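Robotics club moves on to wire sorting

By Dagim Woldemariam
May 23, 2025
2 min read

The Worku robotics club has spent this term on a harder job than stacking cups. Students are programming a pair of arms to pick up loose wire and put it away by colour, and they plan to enter the work in the Clellora student challenge in September.

Wire is awkward to grip - it bends, tangles and slides. The club has set itself a target of 1,000 recorded attempts before the entry closes, and had logged 112 when this newsletter was put together.

Wires, bins and both arms at the club bench:

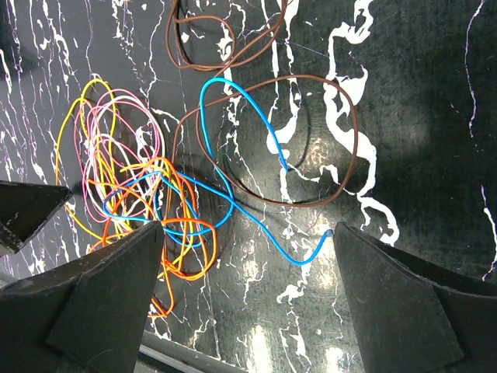
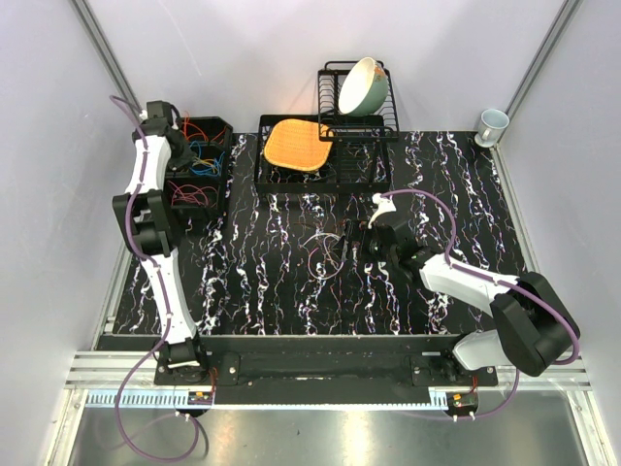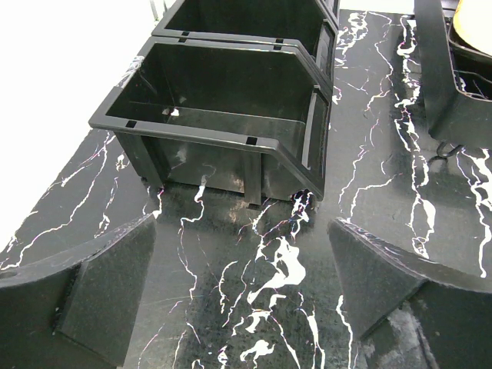
Sessions run after school in the Furwood room and are open to students from Year 8 up. There are 20 places and a few are still free. No coding experience is needed, but new members should finish the safety sheet before their first session. Forms are at the front office - please return them signed by a parent or guardian.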